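Home | Forums | Kitchens and Catering | Search | Log in

Thread: Arm at the breakfast counter, effect on rotas
Started by urn_and_tray, January 1, 2023

urn_and_tray
Our employer runs staff kitchens at two sites, Niltitz and Ullstead. Ullstead is down to have the breakfast counter automated: toast, bottles put away, surfaces cleared. The supplier is Cordeiro. The rota draft removes one early start and adds a "cell attendant" on the same grade. Has anyone worked beside one of these? I want to know what the attendant does all shift.

grorer_fitter
I maintain a Grorer line in a bakery, so different kit. The attendant clears faults. Ours logged 33 stops in January, most of them a product out of position. Each one is short, but you can't leave the area, so you can't do prep in between. Get that written into the job description.

pm_lidded
Disagree in part. Our early shift lost the lifting and the repetitive wiping, and sick days dropped. The stops are a commissioning problem. They fall off once the layout is fixed.

grorer_fitter
Ours is well past commissioning. A fixed layout also means staff can't put a bottle down where they like. That is a change to the job even if the count comes down.

urn_and_tray
The task list from Cordeiro says 2000 simulated runs before anything is installed. This is from their simulation. 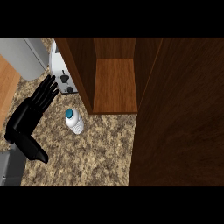

Simulated counter, seen from directly above: hand, toaster, bottle with blue cap.

pm_lidded
Counter looks a lot tidier than any I have worked at. Ask whether they ran it with crumbs, trays and someone else's mug in the way.

grorer_fitter
Also ask who resets it if it stops with the hand near the toaster. On our site that needs a signed-off person, and almost 2 hours were lost once waiting for one.

saltcellar
Same grade for attendant is wrong in my view. Fault clearing needs training and should be paid for.

pm_lidded
Depends on the fault. Picking up a dropped bottle is not a skilled task. Isolating the arm is.

urn_and_tray
Then the draft needs to split the two. I'll put both questions to the site manager and ask for the reset procedure in writing.

Recent threads
Dishwasher salt, which grade
Early start allowance when the shift is cut
Grorer slicer guards, spare parts
Handover sheets, paper or tablet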